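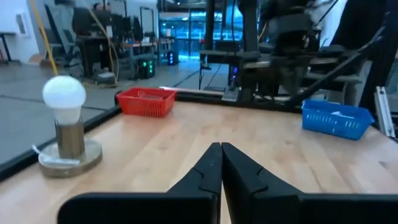 Kolby Robotics Workshop – News

7 October 2024

Our doors were open to families, neighbours and anyone else who fancied a look round, and we are still smiling about it a few days later. Some 600 visitors came through the workshop over the afternoon, a good many more than we had laid out biscuits for, and the queue for the arm reached all the way back to the stairs at one point.

The table demonstration was the favourite, as it is most years. Visitors stood behind the tape and called out which basket they wanted, red or blue, and the arm set about moving small items between the two while our students talked them through what the gripper was doing and why it sometimes has a little think before it closes. The light bulb on its round metal base got plenty of questions too, mostly from the under-tens, who wanted to know whether a robot could change one at home. (We are working on it!)

Warm thanks go to Bruron, who lent us the extra benches, and to everyone at Buthelezi Hall next door for letting us borrow their car park and, rather heroically, their tea urn. The collection for the Conis schools fund came to £1840, and that will pay for 18 places at our beginners' club when it starts up again in January.

If you left a child's green scarf on the coat rail, it is waiting for you at the front desk.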